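The Cloth Comes First

In my mother's house the table was dressed before anybody asked what we will eat. She shook the cloth once at the window, laid it down, and walked along each side pulling the corners until they hung the same. Only then came the plates. I have lived in Gamville for many years now, and I still can't put a dish on bare wood without feeling that I forgot something.

The tablecloth has gone out of fashion, I know. In the homewares shops on the main street you find placemats in felt, placemats in cork, runners that cover only the middle. A cloth for the whole table you have to ask for. At Kallio, the fabric shop near the station, they still keep the printed cottons on rolls at the back, and they will hem one for you if you bring your measurements. Mine cost 289 dollars the last time, for linen, and I was ashamed to tell my family the price. The cheaper printed cloths are as good for daily use. They wash more easily, and a spot of beetroot disappears into a busy pattern.

Pattern is the part people worry about too much. A plain cloth shows off the food, they say, and this is true for a wedding. For an ordinary evening I prefer a cloth with something to look at. Children follow the pictures with a finger while they wait. When my cousins and I were small we each had our own flower on the oilcloth, and there were real fights if somebody's plate was put on it.

White dishes are the easy answer with any print. They don't argue with the colours. I keep two sets, both bought second-hand at the Mandon market in August, when families clear out their cupboards and you can fill a box for very little. The basin is another matter. In our kitchen a large metal basin always went to the table too, for washing fruit or for collecting peel, and I still use one that way. Visitors sometimes look for where it should be put away. Its place is beside the plates.

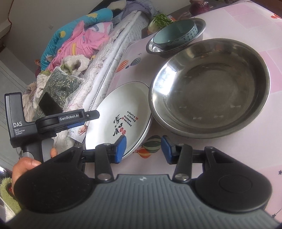

Hot-air balloons on pale pink and white, with a white dish and a metal basin on the cloth.

About washing, I have only a little advice. Cold water first, always, and soap rubbed in by hand before the machine. Dry it in shade if the colours are strong. I iron on the wrong side while the cotton is still a bit damp, and I fold in three the long way — the crease in the middle bothers me more than two creases at the sides. Skudar, who make the starch my mother used, sell it now in a small bottle, but for a daily cloth I leave it out.

My oldest cloth has a darn near one corner, done in thread that almost matches. I turn that corner to the wall when guests come, and on other days I leave it where it falls.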